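Setting the Table: Our Pimel Project Report
2 min read

For our project we wanted to know how people like to lay out a small breakfast table, and I have to say it was more fun than any of us expected back in September! We kept to soft colors (a pale plate, a green mug) and put a yellow banana near the plate in every layout, mostly for cheer. Our class had a budget of 500 crowns for the whole thing, and the white tabletop made all of it look fresh.

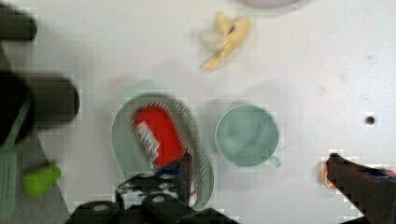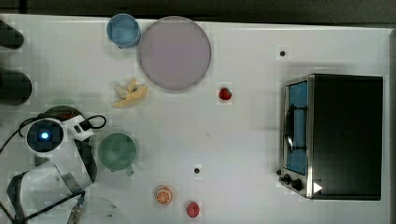 Where should the mug go if the table is small?

Close to the front edge, with the handle turned toward the person drinking.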